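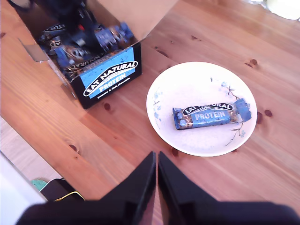 Thread on packing food for long train trips, as I've been asked a few times now. I ride trains for work, mostly overnight or all day, and I've been doing it long enough to have opinions.

1/ Start with how long you'll be on board, then add two hours. Not a full extra meal, only enough that a delay doesn't put you in line at the cafe car with everybody else.

2/ The cafe car is fine. I have nothing against it. But on my last run it closed for a crew change right when I wanted lunch and stayed closed for most of the afternoon.

3/ Snack bars go in the outside pocket of the bag, never the main part. If your bag is up on the rack and the person next to you is asleep, you won't get to the main part.

4/ I buy bars by the box. Single bars from the station shop cost close to double what I pay at the grocery store, and the good flavors are usually gone.

5/ Skip anything with a chocolate coating from May through September. I've ruined a shirt and a paperback that way.

6/ Sandwiches: dry fillings. Cheese, turkey, hummus if you spread it thin. Tomato goes in its own container. Butter both slices all the way to the edge and the bread holds up until evening.

7/ No tuna. No hard-boiled eggs. You're in a closed car with 60 people. I used to think this was understood.

8/ Roel Dekker, who I traveled with for most of one February, ate cold boiled potatoes with salt for every lunch. I laughed at him the first day. By the third day I was doing it too. They fill you up, they don't smell, and they don't crush.

9/ Fruit, in order of how well it travels: apples, clementines, grapes in a hard container, pears. Bananas are last. One banana, eaten before the second stop, is okay.

10/ Bring a real fork. I carry one from an old Hesska camping set and wrap it in a dish towel. The towel is also your napkin, your placemat and what you sit on if the platform bench is cold.

11/ Container advice: one flat one with a lid that clips on all four sides. Mine is a Clavex. The round ones roll off the tray table when the train takes a curve. I've chased one down the aisle.

12/ Water: I fill a 30 ounce bottle before boarding and drink half of it before I eat anything salty. Train air is dry and you don't notice until you have a headache.

13/ Coffee in a thermos is worth the weight on a morning departure. On an evening departure I leave it home and sleep better.

14/ If you have a sleeper and meals are included, still pack something. Dinner seatings get assigned, and if you get the late one you may be eating at 8:30. A bar at five takes care of it.

15/ Some of you asked about traveling with kids. I only have my nephews to go by. Small bags, one per hour, handed out by you and not by them. Crackers, cheese, cut-up apple. Save one thing they don't know about for the last hour.

16/ Trash: bring two bags. The bin at the end of the car is full by noon on any long route and the attendant has other things to do.

17/ What I packed for Dedelard last week (11 hours, left at 7:10 in the morning): two cheese sandwiches, potatoes, two apples, three bars, a small bag of almonds, thermos, water. I came home with one apple and the almonds.

18/ What I'd change: less fruit, one more sandwich. We sat outside the Van Dijk yard for 50 minutes waiting on a freight train and I'd already finished lunch.

19/ For connections, eat before you change trains, even if you're not hungry yet. If the second train is packed you might be standing for the first part, and it's hard to manage a sandwich with one hand on the pole.

20/ Restock the night you get home. I put bars and almonds back in the bag when I unpack - otherwise I'm doing it at 5 a.m. with the lights off, and that's how I once left with a can of chickpeas and no opener.

21/ A couple of people want the potato method. Small waxy ones, skins on, boiled in very salty water until a knife goes in. Drain, let them cool all the way with the lid off, then into the fridge overnight. Salt again in the morning.

22/ Next week I'll do one on what to wear in an overheated coach car. Send questions before Sunday.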